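**Ticket 1689: red/white shorts coming off the folding table out of tolerance**

Status: closed
Opened by: Liliana Melis
Assigned to: Guangming Qiu
Site: Murier, garment finishing
Opened: Sep 26, 2023

**Problem**

Shorts from lot 642 (red, white trim) don't hold a square fold. One edge drops in a curve and the elastic end sits thicker than the other, so the stack leans and the top pieces slide off in the tote. Lot 653, same cut in a plain colour, folds normally.

**Log**

LM: Reproduced with several pairs from 642. Fold sequence per the Nudden card: halve lengthwise, waistband to the side, smooth from the middle out. Result is wide enough but tilts at the waistband end. Smoothing again does not remove the diagonal wrinkles in the front panel.

GQ: Checked the table first. Grey cover is clean and tight. Rotated the work 180 degrees and the tilt followed the garment, so the surface is ruled out.

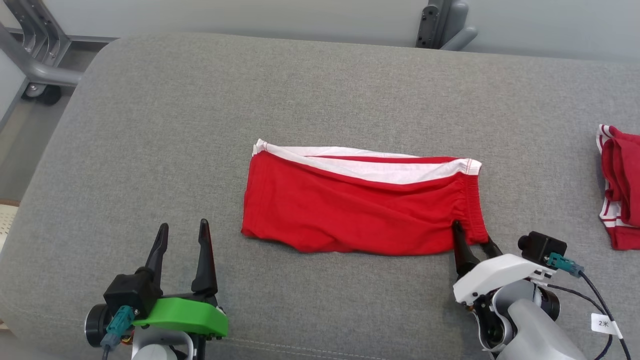 GQ: Next suspect is the waistband. The gathered elastic pulls the body fabric in, and the layers underneath creep when the hand comes off. The white trim is stiffer than the red and won't lie on top of itself, which leaves the back layer showing as a strip along the edge.

YY: Measured the waistbands flat and relaxed. Lot 642 is 45 mm narrower than the spec from Després. Lot 653 is on spec.

GQ: Tried three changes, one at a time.

1. Stretch the elastic to full width and release before folding. Small improvement.
2. Fold the waistband under last. Tilt gone, lower edge still uneven.
3. Item 2, plus lining up the trim corners before the final smooth. Edge within tolerance.

LM: Confirmed item 3 on a full tote. Stack stands without support.

**Cause**

Short elastic in lot 642, made worse by folding the waistband first.

**Fix**

Use sequence 3 for any trimmed shorts. Card to be revised by Ye-rin Yang. Elastic width raised with Després as a separate ticket.

**Open item**

Pairs folded before the change are still in the racks and need refolding at the Murier end.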